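# Chapter 7: The Top of the Desk

When I was learning this trade, I spent most of a September on my knees under other people's desks, and I came up from that month with sore elbows and a strong opinion, which I have kept ever since and will now try to hand on to you: the top of a desk is the hardest surface in an office to plan well. Floors mostly look after themselves. Walls you can repaint. But a desktop has to hold a person's whole working day, along with the lamp, the cup, the papers, the thing somebody brought back from vacation, and every cord that belongs to any of it, and it has to do all this on a piece of board not much bigger than a door.

In Chapter 6 we measured the room, drew the walking paths, and decided where the desks would stand. I hope you still have that drawing, because we will be writing on it again. Now we climb up onto the desks themselves (not literally, please, though I have seen it done) and decide what goes where.

## What you will learn in this chapter

By the time you reach the exercises you should be able to divide a desktop into its working areas, choose a base or a clamp for anything that stands upright, and plan the path of a cord from the device to the wall. You will also be able to read a furniture maker's drawing well enough to find the cord openings on it before the desk is delivered, a small skill that has saved me more embarrassment than any other in this book.

## The Dela Peña office

We are going to follow one job all the way through the chapter. Dela Peña is a small bookkeeping office that had rented the same two rooms for years, with desks handed down from the tenant before. When the owners finally bought new ones, they did it in one go, 16 matching desks with pale wooden tops, and asked Haruna Noguchi to lay them out. Haruna had been my student and then, for a good long while, the person I called when I was stuck, so I was glad to come along and carry the tape measure.

The first thing she did was nothing at all. She sat in the corner with a notebook for a whole morning and watched people work at the old desks. She wrote down what they reached for and with which hand. One woman kept her calculator on the left and her pencil in the right, and had done so through three jobs. A man near the door moved his lamp every time he opened a folder, and moved it back every time he closed one, and when Haruna mentioned it to him at lunch he had no idea he did it at all.

I would like you to do the same before you draw a single line. A morning of watching will feel like far too much, and by eleven o'clock you will be itching to get up and move something. Stay in your chair.

## Near, middle, and far

We divide a desktop into three bands running side to side. The **near band** is where the forearms rest, and it should be kept clear. The **middle band** holds whatever the hands reach for many times an hour: the keyboard, the open folder, the phone. The **far band** runs along the back edge, and it is the natural home of lamps, screens, and anything else that is looked at or switched on but seldom picked up.

The trouble comes from things that are tall and need a wide foot. A lamp on a pole takes up almost no room at eye level, and then at the bottom it spreads out into a plate the size of a dinner plate or bigger. Beginners draw the pole on their plans and forget the plate. I did it myself on a job for a firm called Eltel, where I had a stand and a document tray drawn so neatly beside each other that it took the delivery of both for anyone to notice they wanted the same patch of wood.

So here is a rule for your drawings. **Always draw the foot.** Draw it at full size, as a solid shape, and put a dot in it for the pole. If the foot pushes forward out of the far band, ask yourself what it is pushing out of the way, and whether the person at that desk would agree.

A clamp solves this problem and brings its own. It needs a desk edge it can grip, with clear space underneath, and it fixes the pole at the edge for good, or at least until somebody finds the right wrench. At Dela Peña the staff liked to shift their lamps about, so Haruna stayed with standing bases and planned room for each.

## Where the cord goes down

Many desks come with a round opening near the back edge, fitted with a ring or a cover. The opening is called a cord hole, and the fitting in it a **grommet**. You will hear the two words used for the same thing, and I have given up correcting people.

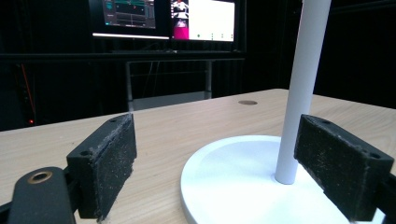

A grommet is only useful if you can get at it. Set a heavy base on top of it and the cord has to go around the back of the desk, where it will be pinched the first time someone pushes the desk against the wall. Mark every grommet on your plan before you mark anything else on the far band, and leave a hand's width of open wood beside it so that a plug can be fed through without lifting half the desk's contents onto the floor.

Check the size of the opening, too. Arlindo Assunção, who did the wiring at Dela Peña and was very patient with both of us, carries one of the biggest plugs he owns in his coat pocket and tries it in every hole he meets. If it goes through, he nods and moves on.

## Before you go on

Take out your room drawing from Chapter 6 and choose 2 desks on it. Redraw each desktop at a larger scale on its own sheet, with the three bands ruled in lightly in pencil. Mark the cord openings, then the feet of everything that stands, then the path of each cord to the nearest outlet. Use a soft pencil. You will be rubbing out a good deal of it in Section 7.1, when we come to the question of left-handed desks.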